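# laundry-table

Notes and labels for the clothes folding set, kept by Kátia Holanda and Xiaoyan Cao. Version of Jan 16, 2022.

The set has 227 clips. Each covers one basket of clothes at the same light wood-grain table.
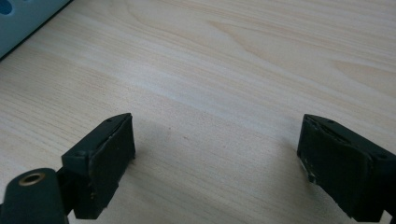
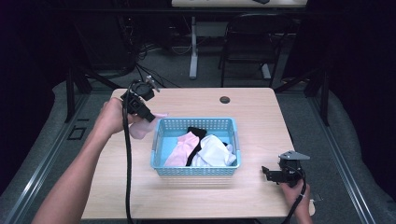
Garment labels are in `garments.csv`, one row per item — color first, then type. Mixed colors go under `multi`. Socks are not labeled yet.

## Known problems

- Clips 16 and 250 have no garment rows.
- Numbering skips in places, so the last clip is not 227.

Send fixes to Kaiwen Jiang.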